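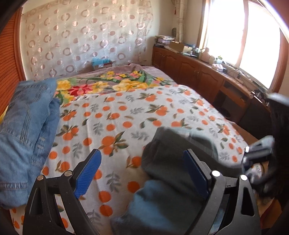
Unit 6 of the Tetthorpe course deals with good practice when recording hand-held gripper demonstrations in people's homes. The rules are short and you are expected to know them before your first home visit. Most of them concern soft things, as cloth is where new recorders make the most mistakes. A dark garment held between two blue finger pads, with a patterned blanket under it and a pile of folded denim to one side, is an ordinary piece of work for this unit, and several of the rules below can be read against it. Keep the handout with your kit list from Unit 5.

6.1 Before you start

The householder signs the consent sheet before any recording is made. If more than one adult lives in the home, each of them signs. Read the sheet out loud if asked. Do not shorten it.

Agree which rooms and which pieces of furniture may be recorded, and write these on the visit sheet. A room that is not on the sheet stays out of the recording, even if the door is open.

Papers, post, medicine labels and family photographs must be turned over, covered or moved by the householder. You do not move them yourself. Look along shelves, cabinet tops and window sills in particular. A stack of papers at the far end of a cabinet may look too small to read, but the next movement of the gripper can bring the camera much closer.

Leave the room as people live in it otherwise. Do not strip a bed, straighten a blanket or clear a surface to make the task easier. The Kovus set needs ordinary rooms, and tidied ones are sent back at review.

6.2 Checking the gripper

Check the tool at the start of each visit and again after any knock.

Both finger pads are seated fully and neither turns when pushed with a thumb.
All visible bolts are tight. Use the hand driver only.
The jaws close evenly and open again without sticking.
The pads are clean. Wipe them between homes with the cloths supplied, and let them dry before touching fabric.
The camera mount does not move when the handle is shaken gently.

If any check fails, the tool is not used. Tag it, note the fault and take the spare.

6.3 Handling clothing and bedding

Take hold of a single garment at a time. If the garment beneath comes up as well, put both down and mark the attempt as a double pick. Do not delete it. Double picks are useful and are kept under their own code.

Grip away from buttons, zips and loose threads. Knitwear is picked at a hem or a seam.

Lift slowly enough that the far end of the garment can be followed by the camera. Part of the cloth may stay on the bed while you work. Pulling it clear in one movement gives a blurred recording and can stretch the fabric.

Do not drag the pads across a blanket. If the blanket moves with the garment, stop, release and begin again.

Underwear and babies' clothing are left out unless the householder has ticked the box for them on the consent sheet.

6.4 Light and position

Bright windows are the usual cause of rejected work. Where you can, stand so that the window is to the side of the bed or table. You may ask for a curtain to be drawn, but it is the householder's choice. Do not bring lamps.

Keep both pads in view from the first movement to the last. Your free hand stays behind the handle.

Mirrors are covered with the grey sheet from the kit. Wardrobe doors with mirrors on the inside are kept shut.

6.5 Numbers and records

A full visit is 28 attempts. Fewer are accepted if the householder asks you to finish early, and you do not have to give a reason on the form.

The first Kekik round collected 1735 attempts with cloth. After review, 1622 were kept. The others were marked down mainly for pads out of view and for papers left uncovered, both of which can be avoided by following 6.1 and 6.4. The Maihi round is smaller, at 1191 attempts, and its review is still open, so please do not quote results from it in your coursework.

Write the attempt code on the visit sheet at the time. Codes filled in later from memory are not accepted.

6.6 When to stop

Stop at once if a child or a pet comes within reach of the gripper, if anything is damaged, or if anyone in the home says they are not happy. Put the tool down with the jaws open. Damage of any kind is reported on the same day using form D, including a pulled thread.

A householder can withdraw a recording until the end of January. If they tell you in person, write it down and pass it on the same day.

For next session

Read 6.1 and 6.3 again and bring one completed practice visit sheet. Use your own clothes and your own room for the practice.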